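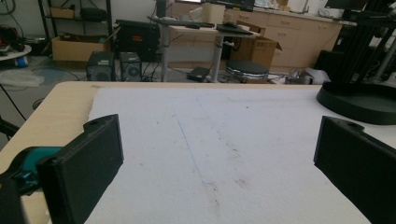 Cushion re-fills and foam cutting: your questions

G'day, I'm Birsen Saraç and I run Mota, a one-woman cushion workshop out the back of my place. I get the same questions most weeks, so I've popped the answers on one page.

Can you match my old foam?
Usually, yes. Post or drop off a piece about the size of your hand and I'll find the closest grade. If it's gone to crumbs, tell me how it used to feel and who sits on it (a caravan bench that doubles as a bed wants something firmer than a reading nook).

How do I measure a window seat?
Measure the cover if you've got one, seam to seam, lying flat. No cover? Measure the seat itself in three spots, because old houses are never square, and send me all the numbers. For odd shapes I love a paper template! Newspaper and sticky tape is fine. Write TOP on the top side, please, please, please.

Do you cut it bigger than the cover?
I do. I add 10 mm each way so the corners fill out nicely. If you'd like a softer, slouchier look, say so and I'll cut it to the exact size.

I want to cut my own. Any tips?
Go for it! Mark your line with a ballpoint and a long ruler, and don't press hard or the foam drags. An electric carving knife is brilliant, though a fresh snap-off blade will do for thin sheets. Take a few light passes and keep the blade upright. Wobbly edges disappear under a layer of wadding anyway.

What does it cost?
Most single seat cushions are $45 and up. My minimum order is $30. A full caravan set I did in August came to $860 with new zips, so have a think about which covers you can reuse.

How long will it take?
5 working days for foam only. Covers take longer, and before Christmas it's a bit of a zoo.

Can I wash foam?
Spot clean only. Cool water, a little wool wash, then dry it standing on its edge in the shade. It takes ages, so pick a warm week.

Do you take old foam back?
Only clean offcuts, which I chop up for pet beds. Ring first, as the shed fills up quickly.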